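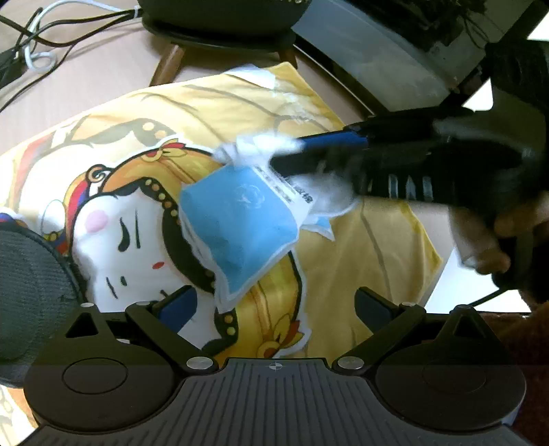
Figure 3. A light blue packet handled above the yellow printed cloth during the table task.

3.2 The cloth and the packets

The first part of our study asked what people do with small packaged goods when they have to wrap them in a cloth at home. We wanted a task that most participants already know from daily life, so that we did not need to teach it. Wrapping lunch items, small gifts or snacks in a square cloth is such a task. In the interviews, participants told us that they learned it from a parent or grandparent, or simply by watching, and only a few could explain their own method in words before they started.

We used two kinds of cloth. The plain cloth was the one from our earlier work (Sugiyama and Kikuchi, in preparation). The printed cloth is yellow with thin brown curved lines and a large cartoon character as its main print, as in Figure 3. We chose a printed cloth because the print gives a direction. A plain square can be turned by a quarter and it stays the same for the person who wraps, but a face on the cloth has a top and a bottom, and many people care where it will be at the end. Delić, who did the first coding of the sessions, proposed to call this the "face-up preference", and we keep her term in this paper.

The cloth was given to the participant folded, and the participant spread it on the table in the way he or she preferred. We did not iron it. Creases were left as they were, and we did not correct the position of the cloth on the table. In Figure 3 it lies diagonally on a light wood tabletop with one corner pointing to the right, and the character is turned sideways. In our coding scheme this is position D (diagonal), against position S (square to the table edge). Position D is the usual start for a two-knot wrap. Position S was more common among participants who folded the cloth like an envelope.

The packets came from a set of items which we bought in ordinary shops in October and used until the end of the study. We looked for soft packets with a thin outer wrapping, because a hard box decides the shape of the bundle by itself and leaves little to the person. A soft packet changes its outline each time it is taken up. The one in the figure has a sky blue front with a pale round swirl emblem, and a thin translucent edge on the left side and at the bottom. At the top the white wrapping is crumpled. We were interested in this kind of crumpled part, as it is a natural place to hold the packet, but it is also a part which participants wanted to hide inside the bundle.

All packets were weighed before the study. The lightest group was below 46 grams and the heaviest packet was 200 grams. We did not use anything above this weight, for the reason that the knots then become tight and the session takes much longer. Packets with a damaged wrapping were taken out of the set and replaced by the same product. Ueda kept the list of replacements, and it is given in the appendix.

3.3 Procedure

Each participant sat at the table with the cloth and a tray of packets. The instruction was read aloud and was always the same: "Please wrap these as you would do it at home, for somebody you know well." We tried several other sentences in the pilot. When we said only "please wrap these", people asked us who the bundle was for, and their question slowed the start. When we said "as a present", they became very careful and many of them opened the bundle again to improve it. The final sentence was a compromise between these two.

There was no time limit. Participants were free to place the packets one by one or to make a stack first. They were also free to turn the cloth after the first packet was on it. A session ended when the participant said it was finished, or when both hands had left the bundle and did not return to it. The second rule was needed for a small group of quiet participants who did not say anything at the end and only looked at us.

After the wrapping we asked three short questions — why the cloth was placed in this direction, why the first packet was chosen as the first, and whether the participant would give the bundle away as it was. Answers were written down by Sasaki during the session and checked by a second author on the following day.

3.4 Coding of the packet direction

For every packet we coded which side was up when it was released on the cloth. A packet with a clear front, such as a colored face with an emblem on it, was coded F (front up) or B (back up). If it stood on its edge, it was coded E. Packets which were still above the cloth received no code for that moment, and we waited until they were let go. This sounds simple, but it produced the largest disagreement between the coders. Some participants hold a packet for a long time at a tilt over the cloth and seem to try two or three places with it before they decide. At first one coder took the tilt itself as a decision, and the other did not. We solved this by using only the final resting side, and the time above the cloth is reported separately in Section 4.

In total, more than 2000 placements were coded. A random part of 100 placements was coded twice by Kikuchi and Delić. Where they disagreed, they watched the session together and wrote one common code. Placements for which no common code was possible were left out of the analysis of direction, but they remain in the analysis of order.

The position of the cartoon face was coded only once for each session, at the end. We used three values: fully visible on the outside, partly visible, and not visible. A knot over the face was counted as partly visible, even if only one cheek was covered.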